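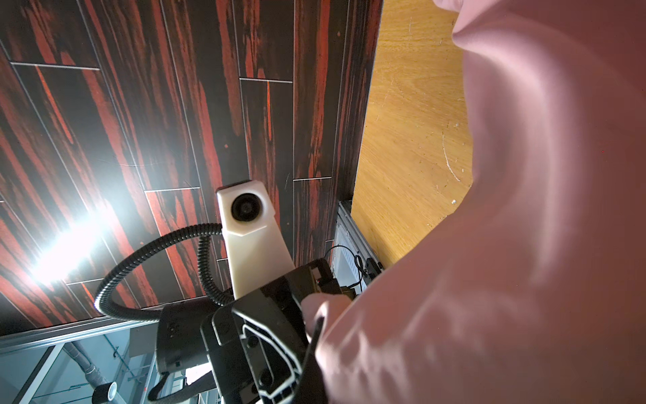

Stustach wrote back to my first notice within the hour, asking whether people would get to try the arms themselves or just stand behind a rope and clap. Fair question! You'll get to try them. That's the whole point of the open day at Niser in Selbridge on May 17, 2021, and it's why I'm looking for 5 people to help me run it.

We're expecting about 300 visitors (yes, I'm nervous), and most of them will never have stood next to a robot arm. Your job is to welcome small groups, talk them through what the two arms are doing with the clothes, and let them have a turn at the controls while you stay close to the stop button.

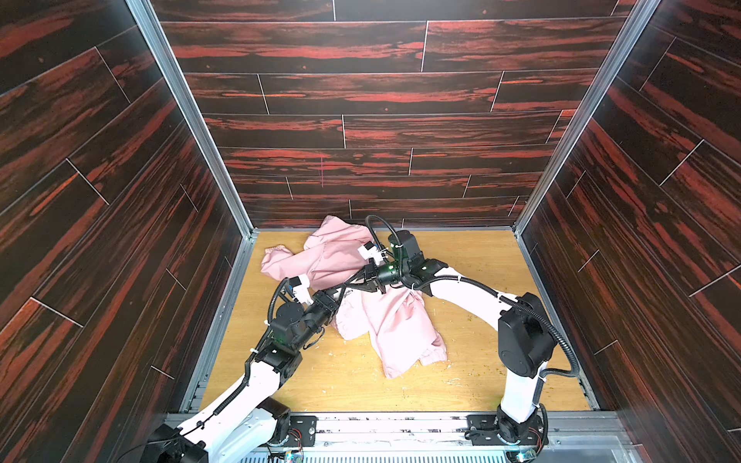

You don't need to code. I'd much rather have someone who likes talking to strangers and doesn't mind explaining the same thing forty times - soft, floppy fabric is hard for a machine, and people always ask why. We'll do a practice afternoon with the Tyagi demo first, so you can make your mistakes on me.

Pay is $200 for the day, lunch included. Send me a few lines about yourself, or just stop by the front desk in Selbridge and ask for the open day sign-up sheet.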